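Shared shop, Monday, started late bc the door code was wrong again. Urmas Sepp in the chair, Hortensia Lagos writing this down (sorry for the typing).

## Last time

Minutes ok. Two leftovers:

- Dust hood for the band saw — still not ordered. Urmas to do it.
- Second e-stop button. Came, fitted on the bench leg, tested with arm powered up. Done.

## Arm build (Plorkport)

Most of the evening went on this.

Base is bolted down at last. Old plate flexed when the arm swung round fast, new one is thicker and Urmas drilled it through the bench with the big bit. No more wobble at the elbow that anyone could feel. Shoulder belt retensioned, then retensioned again, a bit too tight the first time and the motor whined.

Wrist: still drifts if left powered down overnight. Homing fixes it. Agreed — homing routine runs every time at power up, no skipping it even when in a hurry. Hortensia to put it in the start script so it can't be skipped.

Cable run. Long talk. Outside the arm is ugly but can be fixed with a zip tie; inside is neat and you take the whole forearm off to change one wire. Outside for now. Look again when the wrist is settled.

Power supply is the Jateck one. Fan is loud, voltage holds steady under load. Keep it. Ding board that was supposed to run the motors has one dead channel, going back. Using the spare until then, it gets warm so leave the lid off.

## Gripper

Flat fingers stay. We tried the curved set from the first print run and they are fine on round things and useless on anything thin. Settled on the paddle shape, two fingers, open wide on the approach and then close slow.

Argument about rubber pads. Urmas wants them glued on now. Hortensia wants the bare finger numbers first or we won't know what the pads did. Bare first, pads after.

Closing force: limit is set at 61 in the config, whatever unit that is, the old notes don't say. Urmas to find out what it is in real terms before anyone puts it up. Nobody changes it meanwhile.

## Simulator

Working on the shop laptop now. Hortensia moved everything off the old machine, lost an afternoon to a driver. The model of the gripper has the finger shape we settled on, and the wrist view comes up in its own window.

Room is furnished a bit more than before, so it isn't just gray everywhere. Framed picture with the twin balloon airship over the canyon is in, plus the dark wood panel.

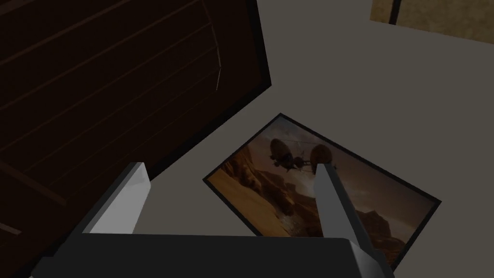

**Does the sim need to match the real arm's speed before we trust a run?**

Close enough on the slow moves, and the fast ones don't count until the joint limits have been copied over from the real arm.

Joint limits then. Hortensia has the list, half of it typed in. Elbow limit in the sim is more generous than the real one, so a path can look good on screen and hit the hard stop on the bench. That's the first one to fix.

Also the sim runs with no drag in the joints at all. Urmas will measure the shoulder with the luggage scale, good enough for a start.

Run results so far: 200 tries over the weekend with random start poses, 184 got to the target pose and stopped where they should. The rest mostly wrist again, flips over the long way round when it could have gone the short way. A couple just stopped, no error in the log. Hortensia to turn logging up and rerun the same seeds.

Do we put it on the real arm yet? Not this week. Limits first, then slow speed only, one person on the e-stop and not also holding the phone.

## Test bench

Bench top needs a proper surface, the ply is chewed up where the clamps go. Offcut from Pedwood would cover it, Urmas has seen one that size in their scrap bin and they let people take from it. Needs a car with a roof rack.

Tape marks for the home position wore off. Redo with paint pen.

Camera bracket for the real wrist — printed, holes too small, drill them out, don't reprint.

## Money

Shop account has 799 in it after the e-stop and the bolts. No big spends wanted before the Ding refund is in. Rubber sheet for the pads is ok, it's cheap. Bearings for the wrist wait until we know if it's the bearings.

Urmas asked about a second laptop for the shop. No. Well, not now.

## Other stuff

- Please sweep under the lathe after using it, the chips get into the arm's base.
- Hex keys are missing again, the small ones. Check your pockets.
- Someone's soldering iron was left on. Timer plug going on that outlet.
- Quiet tools only after 9 pm, neighbors upstairs.

## To do

- Urmas: dust hood, closing force unit, shoulder drag, board return, Pedwood offcut
- Hortensia: homing in start script, joint limits (elbow first), logging and rerun, drill out camera bracket
- Both: bare finger grip tests, write the numbers in the blue notebok and not on the bench

Next one same time, same place. Urmas brings the code for the door.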